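From: Mirko Morelli
To: home-automation-talk
Date: Saturday, June 2, 2018
Subject: Re: [home-automation-talk] So can they do the laundry yet or what

Yen wrote:

> My sister sent me another one of those clips, the arm folding a
> towel, and now she wants to know when she can buy one. I told her
> the clip was sped up and she didn't believe me. You're the one who
> hangs around with these people, so what do I tell her? Can any of
> them pick up a kid's room? I don't need it to cook. I'd settle for
> socks in the basket.

Hi Yen, hi all,

Tell her to keep her hamper for now! Socks in the basket is a much meaner job than it sounds, and I say that as somebody who spent 14 years on a packing line where the machines were very, very good at one thing each. The wrapper at Pliten could do 400 trays while I was hunting for my glasses. But every tray came down the belt the same way up, at the same spot, and if one came in crooked the whole thing stopped and beeped until I walked over and gave it a nudge.

A floor doesn't do you that favor. A sock can be flat, balled up, half inside out, under a chair. I've been trying to explain this to my brother-in-law at Grudetti (he's in the shop-fittings end of it and thinks it's all a matter of stronger motors) and what finally got through to him was a plain old room with things in it.

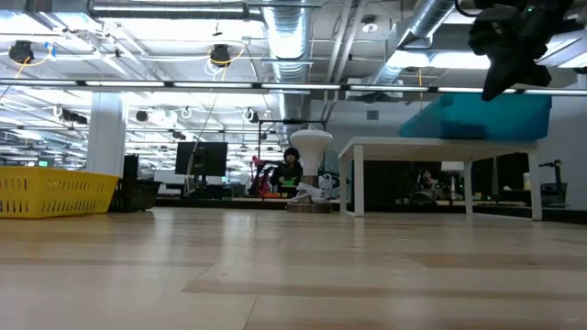
Baskets on the left, bin up on the table, and a crumpled white thing around the foot of the lamp, or whatever the mushroom is.

Now pretend the chore is "put the white thing in the yellow basket." You and I would do it while talking on the phone. The machine first has to decide that the crumpled bit is one thing and the white stem it's wrapped around is another, and they're both white. I can't tell from there if it's cloth or paper myself, and those two want very different handling. Then it has to pull it free without taking the lamp along, carry it over, and let go in the right place. There's a black basket right behind the yellow one, too, so "in the basket" had better mean the right basket.

Hard things with square corners are a different story. If you asked me to bet on a boxy plastic bin being moved from a table to a shelf, I'd put money on the machine. Dishes in a rack, maybe. Soft stuff, no, or not at a speed your sister would put up with. A fellow on the Zemska list timed a towel fold last November and got about 4 minutes. For one towel! I do a whole load in that, badly.

On the shop floor I think it goes faster, mostly for dull reasons: you can paint lines on the floor and tell people to put things back where they go. Try that with a six-year-old.

Does she have one of the round vacuums? I have 2 of them, one per floor, and I still go ahead of them picking up cords, so there's your state of the art at my house. If she wants to spend money I'd start there, and I'm happy to tell her which of mine I'd buy again.

Mirko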